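Notebook - soft goods bench, Nanville
November, entry started 9:40

Continuing the storage trial for the plush and faux fur samples. Rogério cleared the brown table by the curtain, so I am working there until the main bench is free.

Crate: orange plastic, ribbed sides, thick rim. Inside length 600 mm. The webbing strap stays on for now. It folds over the rim at the front and takes up some of the opening, but Mirela wants it kept for carrying between rooms. If it keeps catching on the long fibers I will move it to the outside only and note the change.

Order of items for today: red fluffy ball first, then the short pile samples from Meireles, then the two felt blocks. The ball is the awkward one. Fiber is long and dense and goes in every direction, so any diameter I write down depends on how hard the calipers are pressed. Going by mass from now on. Sample number 1218 in the book, old tag number no longer used.

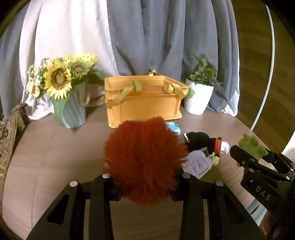 Lint is the other open question. Plan is to weigh the crate liner before and after each batch, same scale, same spot on the table. Rajeshwari suggested a cotton liner in place of the paper one. Paper creases at the corners and the creases hold fiber, which throws off the after weight. Will cut one cotton liner to size and run both for a week.

Sunflowers and the ridged vase stay on the table. Ivone uses them for color checks on the yellow swatches and asked that they not be moved between sessions. Keep the lint roller away from the petals.

To do:
- cut cotton liner, hem the short sides only
- ask Odair for the spare lid, if it still exists
- relabel shelf 2, the old labels still say Jetov
- order tags, box of 800, plain white

12:15 - stopped for lunch. Scale left on. Felt blocks still to log.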